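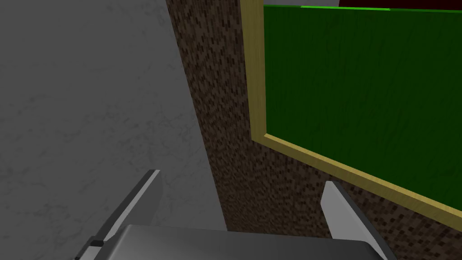

Wall approach with open fingers, Menilance simulation set, gripper view.

Menilance Clearance Rule Pack for mobile manipulators

The Menilance rule pack is a set of written rules, test routes and pass/fail checks for mobile robots that carry one or two arms. It is used in simulation, before a machine is allowed to run the same route on a real floor. The pack covers movement near walls, boards, door edges and furniture. It doesn't cover lifting limits, battery handling or work next to people, for which separate documents apply.

Drotville supplies the pack as a download with a printed rule book. The current issue replaces the July issue in full. Results obtained under the two issues should not be mixed in one report.

Who it is for

The pack is intended for teams that already have a working robot model and a simulator that can report contact. No particular simulator is required. The model must include the complete body, both arms where fitted, and the real outline of each gripper. Simplified boxes are accepted for the base but not for the fingers.

Contents

Rule book, printed and as a file
Test routes for rooms, corridors and narrow openings
Contact log template
Surface library (plain, mottled, speckled and brick-like finishes)
Report form, blank
Licence for one site

Main rules

Rule 1. Stand-off. The minimum distance between any part of the gripper and a fixed surface is 294 mm during travel. The distance is measured from the outermost point of the finger with the gripper in its current state. An open gripper is wider than a closed one, and the figure must be worked out again whenever the state changes. Several failed reports have used the closed outline throughout.

Rule 2. Approach. Inside the stand-off distance the robot is in approach mode. Base speed is limited to 400 mm per second and the arm may not be moved at the same time as the base unless the route sheet says so. Approach mode must be entered before the limit is crossed. A controller that slows down after crossing it fails the check, even if the final distance is correct.

Rule 3. Raised items. A framed board, rail or trim strip is treated as part of the wall it is fixed to, and the stand-off is taken from its nearest edge. Setting the stand-off from the bare wall behind a frame is the most common error we see in submitted route files.

Rule 4. Corners. Where two planes meet, both are checked on every time step. The nearer surface governs. Swapping from one to the other must not cause a jump in commanded speed.

Rule 5. Surface finish. A route has to pass with at least two different finishes from the surface library applied to the same walls. Dense speckled textures can upset depth estimates from cameras, and a route tuned on plain grey panels may not hold up. The lighting setting stays the same between the two runs.

Rule 6. Narrow openings. An opening counts as narrow if the free space on either side of the body is less than the stand-off distance. Both arms are then held inside the width of the base or raised ahead of it, and the chosen posture is written on the route sheet before the run. 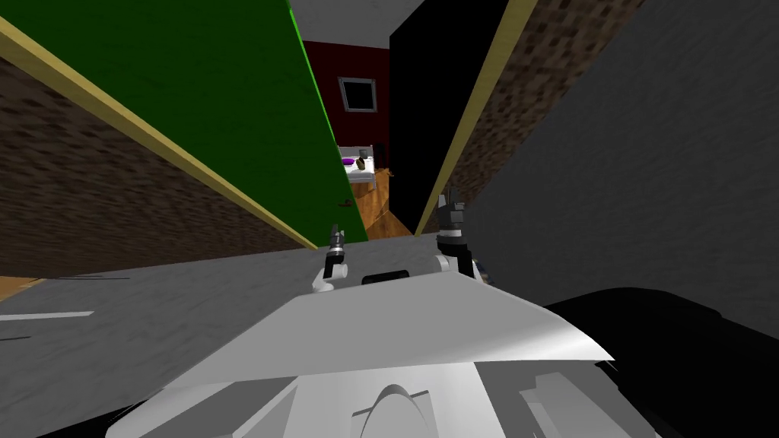 The posture is fixed until the rear of the base has cleared the opening. Correcting an arm halfway through is recorded as a posture change and the run is repeated from the start. For machines with two arms, the distance between the grippers is logged as well as the distance from each gripper to the nearer side. The two values are often in conflict: bringing the arms together gives more room at the sides and less between the wrists. The rule book sets no preferred split, but it does require that neither value reaches zero at any time.

Objects beyond the opening, such as a table, are included in the check from the moment the robot enters. It is not acceptable to load them into the model only when they are close.

Rule 7. Stopping. The robot must be able to stop from its present speed within the free distance ahead. The test is run by sending a stop command at points picked by the route file. The operator can't choose or move these points.

Logging

The contact log is written for the whole run, with one line per time step. The minimum entry is time, base position, arm posture, gripper state, nearest surface and distance to it. A run with missing lines is void. Logs are kept for 2000 hours of machine operation or until the next issue of the rule book, whichever is later.

The camera view is recorded where a camera is fitted, but it is supporting material only. A view from the wrist can show a surface at a steep angle, and distance should not be judged from it. Where the view and the log disagree, the log is used and the difference is noted on the report form.

Technical data

Product: Menilance Clearance Rule Pack
Order code: 291
Supplied by: Drotville
Format: printed book and download
Language: English
Units: millimetres and seconds
Robot types: wheeled base with one or two arms
Gripper types: parallel or angled finger
Legged robots: not covered
Updates: included until the next full issue

Working with other packs

Menilance can be used alone or together with the McPhee load rules. If both are used, the clearance check is run first, with an empty gripper, and again with the load in place. The load is then treated as part of the gripper outline under Rule 1. The McPhee report form has a box for the Menilance run number. Please fill it in, as reports without it are sent back.

Sites using Clela route files can import them directly. Wall names and door edges come across without changes. Stop points don't — they are set again by the Menilance route file, and any old ones are removed during import.

Limits of use

A pass in simulation is not a safety approval. It shows that the route, posture and speed settings meet the rules in the model as supplied. Floor slope, wheel slip, worn fingers and late sensor data are only covered as far as the user's own model includes them. The first run on a real floor should be made at half the simulated speed, with a person at the stop control and the area closed to others.

The rules are also no substitute for a site risk assessment. Local law and the instructions of the robot maker come first in every case.

Known points in this issue

The route for a double corner gives a false failure under Rule 4 if the two corners share one wall name. Give each wall its own name before loading the file.

On the report form, the field for gripper state accepts "open" and "closed" only. For a part-open gripper, enter "open" and write the opening in the notes.

The printed book has the stop point table on the inside of the back cover. It was left out of the contents list.

Ordering

Order by code through the Drotville parts desk. State the number of sites and whether a printed book is needed for each. Extra printed books can be added to an existing licence at any time. Downloads are released once the licence form has been returned, and the form must carry the site address where the robot will be used.

Page last revised Mon 29 September.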